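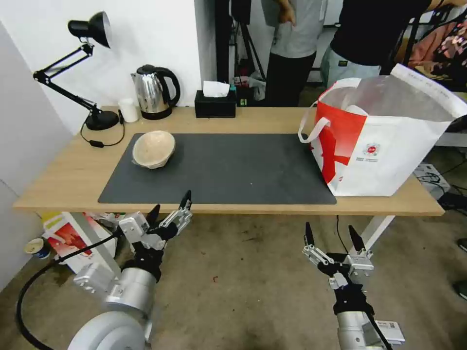
Who is the Jonum tabletop kit good for?

Small teams that want two arms on one table and have no time to build a station from parts. I bought it for our workshop in August and I use it almost every working day, so I can write about it with some experience.

The box came from Ginska, who sell it together with the Stellik control software. Assembly took me 2 evenings. The manual is clear, but the page about cable routing is too short, and I had to do the left side again. The software started at first try. It asks for a license key every 30 days, and this I find annoying.

What I like: the arms are quiet, and I can change the speed limit in one menu. It has 9 levels. I stay on the third for anything round or light, for example a bowl, and go higher for bags and boxes.

What I like less: the hand and the gripper are calibrated in separate programs. If you forget one of them, there is no warning. The spare fingertips cost $159 a set, too much in my opinion.

Support is from the Calloway office. They answered my two emails politely, the second one rather slowly.

I give it four stars from five. I would buy it again, but with the longer cables.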